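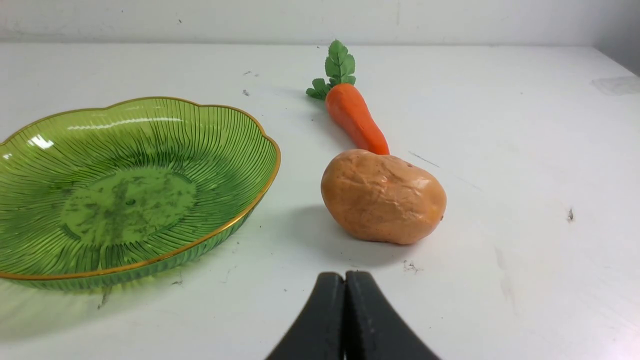
Filed under: List Archive / Handling Practice

Subject: Re: Table condition before recorded trials

Dear members,

The Brandcombe site wrote in June:

> Section 2 of the Gokham guideline asks for a "clean work surface"
> but does not define one. Do scuffs and old tape count? We have
> 500 trials planned and would like to settle this first.

The working group has reviewed the question. Permanent marks such as scratches and scuffs are acceptable. Debris is to be wiped away before each block of 15 trials, and tape or film left on the table is to be removed or entered in the log.

Glass dishes may be used with toy food items. Glare on glass is permitted - operators should not move the lamps to avoid it. Fingers are to be closed at the start of every trial unless the task sheet states otherwise.

Sites that follow the Malý task sheets need make no further change. Comments on this wording should be sent to the list before the next revision.

Respectfully,
Gilberto Chávez
Prarkside Handling Practice Group

Last updated: June
Contact the list owner | Back to top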